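Mistham Audio Drama: progress report to the Plonstead Arts Fund
Second period, to the end of January

Recording of the second series is complete. All ten episodes of The Bollier Crossing are on file and seven have been edited. The remaining three are with our sound editor and should be finished by the end of March.

Since the last report we have released episodes one to four. They went out on Wednesday evenings at 7.30, a fortnight apart. Episode one has had 3206 downloads and episode two has had 2351. Episodes three and four are newer and stand at 2058 between them. The fall after the first episode is steeper than we would like, and several listeners wrote to say the opening was hard to follow without having heard series one. We have added a two-minute recap to the start of episode five and put a written summary on the show page.

Story and scripts

The script for episode eight was rewritten in full. In the first version the ferry crew reached the drowned city too early, and the last two episodes had little left to do. The siege now falls in episode nine and the river-witch Pai keeps her bargain until the finale. This cost us three weeks and one extra day in the studio, which was paid for from the contingency line.

Cast and studio

Two parts were recast in the autumn when the actors took other work. Their scenes in episodes two and three were recorded again. We used 20 studio days in all against 19 planned. Crowd scenes were recorded in one afternoon with members of the Plonstead youth theatre, who were paid the agreed day rate.

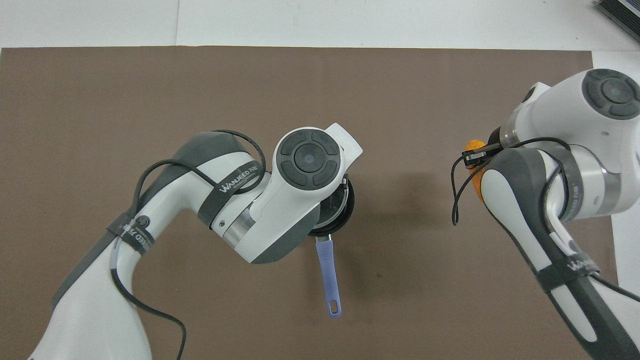 Music is slightly behind. The main theme and the battle cues are done, but the songs for the harbour episodes still need a singer. We have heard two people and will choose one next month - this does not affect the release dates up to episode six.

Spending

We are within budget apart from the extra studio day. Transcripts are costing less than planned, and we would like to move what is left on that line to music. Please let us know if this needs a formal request.

Next period

Release episodes five to eight. Finish the harbour songs. Hold the public listening evening at Mistham library, with a short talk on writing fantasy for audio.

Related items
First period report: The Bollier Crossing
Series one listener survey
Transcripts, episodes one to four

Contact the Mistham Audio Drama office | © Mistham Audio Drama | Back to top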